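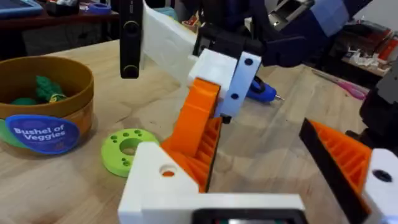

The Chin, in brown with a tan rim, at left on a light wooden tabletop. Photo: Fleltudport

FOR IMMEDIATE RELEASE

Fleltudport Releases Round Container, Leaves Lid to Competitors

PRERIDPORT, April 9, 2023 – Housewares maker Fleltudport today announced the Chin, a round container for the tabletop. It is brown. The rim is tan. The top is open, and after 16 months of development the company is confident it will stay that way.

The Chin joins a Fleltudport catalog that until now consisted of four trays, all of them rectangular. Customers have been asking for something round for years. The company would like to thank them for their patience and, in a few cases, for their handwriting.

"We did draw a lid," said Elie Khalaf, head of design. "We drew a lot of lids. Then we visited people at home and looked at the lids they already had, which were in a drawer, away from the things they were supposed to be on top of. So we stopped drawing."

The tan rim was the subject of longer debate. Early versions were brown all the way up, and testers kept losing sight of them on darker furniture. Maricica Avram, who runs product testing, proposed a lighter edge at a meeting that had been called to discuss shipping boxes. Shipping boxes have been moved to November.

Fleltudport makes no firm recommendation as to what belongs in the Chin. Testers were sent home with one each and no instructions. Pens did well. So did keys, rubber bands, and the small screws left over when a shelf is finished and seems to be standing. One tester returned hers with a note saying it had held nothing for a month and looked fine doing it.

The company suggests a light wood table, where the brown shows up nicely. Other tables are permitted.

"I was asked if it's innovative," said Abdelkrim Alaoui, sales director. "It's a container. You put the thing in and later you take the thing out. I've sold products with apps, and I sleep better now."

Price and availability
The Chin costs $33 and is sold through the Fleltudport store in Preridport and at Zindden shops. The first run is 2000 pieces. It comes in one color combination, described above. No assembly is required, though the office did receive a call asking.

Press contact
Virgil Toma, Fleltudport press office, Preridport. Review pieces are available on request and do not need to be returned.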